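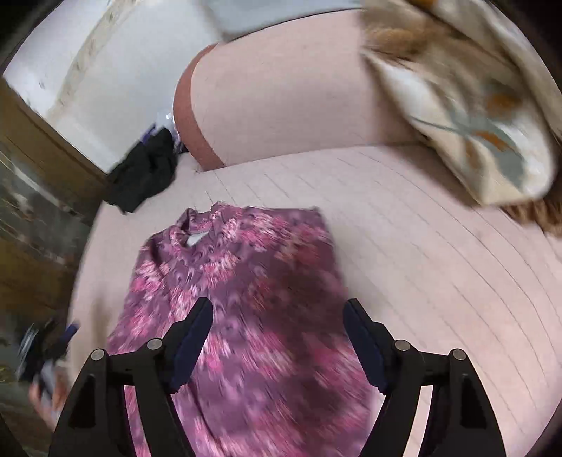 15 January 2022
Workshop notebook, Pralent, sewing room upstairs

Subject today: stand-up collars on flower prints, and how to fold such a garment so that the collar does not suffer.

I write this down in more detail than usual, for me and for the colleagues who come on other days. Last month we had again two pieces where the collar came out of the box with a sharp line in the front. The customer at Purnel was polite but she wrote to us twice. So I took the morning for folding only.

First, the purple one. Plum ground, flowers in pink and magenta and a pale cream pink, small dark curls between them. The collar is a short band in the same print. I like this garment very much, but it is a difficult one for the eye. The pattern is so busy that a crease does not show from above. With a plain cloth you see at once when something is wrong. With this print you must go over it with the flat hand and feel.

I laid it on the sofa and not on the cutting table. The table was full with the Hudec order and I did not want to move it, the pins were already in. The sofa is not a bad place in fact. The pink seat is pale, so the edge of the purple cloth is easy to follow, and the seat gives a little under the hand. The bad side is that the seat is soft and you can not press a real fold on it. For the first steps this does not matter.

How I did it, step by step, so that the next person can repeat:

Spread the garment with the collar away from you. Do not pull at the collar to make it straight. Take the shoulders and pull there, gently, first one side and then the other.

Open the band and let it lie as it wants. If it wants to stand, let it stand. I tried to press it flat with the palm and it came back crooked, one end higher than the other.

Smooth from the middle to the sides. I used to smooth from top to bottom, as my aunt taught me, but then all the looseness goes to the hem and you have to start again there.

Fold the sides in over a strip of tissue. The strip must end before the collar starts. In the first try mine was too long and it pushed the band up from behind, like a wave.

Fold the bottom up in two turns. Not in the half! The half fold puts the line exactly on the stomach, and this is the place where everybody looks.

Put a ring of rolled tissue inside the neck. Soft roll, no tape. I made the ring once too thick and the band opened too wide, and after one hour it still had this wide shape.

Result of the tries: the first was bad (see the tissue strip), the second was good on the left side but the right side was wider at the bottom, the third I would send to a customer. I left the third one under the light board until after lunch. When I opened it, the collar was standing by itself and there was only a weak line at the second turn of the hem. A line like this goes away with steam, or with wearing.

About the light. The lamp beside the sofa is not good for this work. When I bend over, my own shadow falls on the cloth and the purple goes nearly brown, and the pink gets dull as well. I thought for a moment that there was a stain. I carried it to the window and there was nothing. Please check every "stain" at the window before you write it in the book. We have in the book two entries from last year that were probably only shadow.

The same thing is important for the color matching. I compared the plum with the thread card from Fastska. Number 33 looked right under the lamp and too red at the window. Number 40 is a little dull on the reel, but on the cloth it disappears completely, which is what we want for the hem. So for repairs on this print: use 40. I put a short piece of it in the envelope, with a cutting of the cloth.

Question for later: should the band have a softer interfacing? The one we use now is from the old roll, and it is stiff enough to remember every bad fold. On the plain shirts I find this right, they need a clean edge. On a light cloth with flowers it feels to me like a cardboard in the neck. I sewed a small trial band with the thin interfacing, and it stands, but the ends turn a little outside. Perhaps it helps to trim the seam more narrow at the ends. I did not have time to try it. I would like to do it in February, when the Hudec order is out of the house.

Some notes on the boxes, while I am here. The flat box is too shallow for a standing collar. We all know it and we all still use it, the shelf with the flat ones is near the door. The deeper box costs more and takes more place in the car. I propose the deep box only for garments with band collar, and the flat one for all the rest. If there is only the flat one left, then fold the garment so that the collar lies on the side with the empty corner, and put nothing on top of it.

Do not use the colored tissue with this print. I know that the pink tissue looks pretty with it. But I rubbed a damp corner of the tissue on a white rag and the rag got pink. White tissue only, also inside the neck.

Other things from today:

The steam iron drips again on the lowest setting. I put a towel under it. On the middle setting it is dry, so please use the middle setting and a press cloth until we have the new seal.

The big scissors are back from sharpening. They cut very well now and they are for cloth. The paper scissors are the ones with the string.

I brushed the sofa before and after. There were threads in the gap behind the seat, and one pin. A pin in the sofa is dangerous for the cloth and more dangerous for the person who sits down. If you work there, take the magnet with you.

Order sheet 412 has a wrong sleeve length, it was copied from the sheet before. I corrected it in pencil and I will ask Purnel to confirm before anybody cuts.

To do:
Trial band with trimmed ends, thin interfacing.
Move some deep boxes to the shelf at the door.
Buy white tissue, the package is almost finished.
A second lamp for the sofa side, or bring the old one from downstairs.
Write the thread number on the card of the plum print (done while writing this).

The purple garment is now folded in a deep box on the top shelf, ring in the neck. Please leave it closed. I want to open it after one week and look at the collar again, and I will write the result under this entry.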